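19th July, workshop notebook, table setting and trays

Continued with the cream tray today, the one with the bear drawing. I want to write down what I decided before I forget it again.
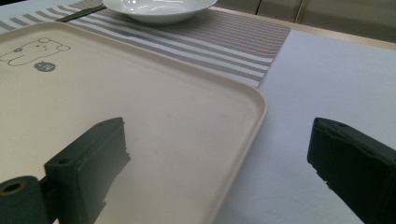

The question from last time was whether the tray should go on the table together with the striped placemat, or if we keep the two apart in the breakfast set. Loretta Okafor thinks they belong together. I was against it at first, because the grey and white bands are quite strong and the bear is drawn with such a thin grey line that I was afraid it gets lost beside them. After an hour of moving things I agree with her more than I did in the morning. The greys are near enough to each other. With a darker mat I would say no.

What I still don't like is the overlap. If the corner of the tray comes over the edge of the mat, the tray can rock a little when I press on it. On the bare table it does not do this. So for the written instructions: tray either fully on the mat or fully off. I have put it like this in the draft for Kesero and Rafferty Tillman can change the wording, his English is better than mine.

Cleaning. The plastic is pale and the surface is rather matt, so it shows grey smudges very quickly. I tried 2 methods on the spare tray from the cupboard:

a) warm water with washing-up liquid, soft cloth. Takes off most of the marks, the grey shadow near the rim stays.
b) paste of bicarbonate, left for 14 minutes, then wiped. Better on the marks, but I think it makes the surface a bit shiny in one place. Must look again in daylight.

I did not use b) on the printed part and I ask that nobody else does. We don't know how the line is printed. I have written to Priretti to ask, no answer until now.

Weight of the spare tray, dry, on the kitchen scale: 981 g. This is more than I expected. For a child who carries a breakfast with a full bowl it is too much, in my opinion, but for the table it is good, it stays where you put it.

The bowl. White is fine, I stop looking for other colours. The wide shallow form is nice for fruit and for porridge, less nice for soup, it goes over the side when you walk. Loretta wants to try the deeper one from the Fullodero box. I have no objection, but please put it back in the same paper afterwards, the last one came out with a chip.

To do:
- ask Priretti again about the print
- wash the placemat by hand, lay it flat, measure before and after
- look at the spare tray near the window
- send the draft to Rafferty
- find out if Nakamura still has the smaller tray or if we must wait until September

The spare tray is on the lower shelf, with tape on the back. Please don't take it for lunch.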